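Keeping good drinking water at home in a lake village

3 min read

In Lakholm the tap water comes from the old reservoir above the village, and in August it often has a taste of earth. The water is safe, but many people do not like it in their tea. I have lived here for two years and I learned these small things mostly from my neighbor Ita Rafferty.

Let the cold tap run a little in the morning before you fill the kettle. The water has been standing in the pipe all night, and the first glass is always the worst. Use the first water for the plants.

Fill a glass jug, cover it and put it in the fridge. Cold water has much less taste. Empty the jug every evening and wash it with hot water and a soft brush – also the lid, where slime likes to grow.

Unscrew the small sieve at the end of the tap and leave it in white vinegar overnight. When the level of the reservoir is low, more sand comes through, and the sieve fills quickly. Rinse it well and screw it back by hand, without pliers.

If you keep water for the days when the pipe is being repaired, write the month on every bottle. Store the bottles in a dark cupboard, far from paint and cleaning products.

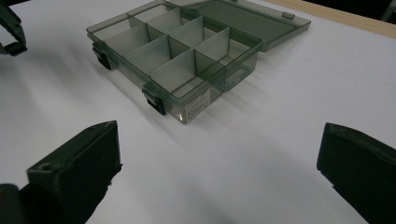
Can I drink the water when it looks white like milk?
Wait a few minutes and look at the glass again. If it becomes clear from the bottom up, it was only air. If it stays cloudy, do not drink it and call the water office.

For the kettle, a spoon of citric acid once a month is enough. Boil, wait, pour it out and boil once more with clean water.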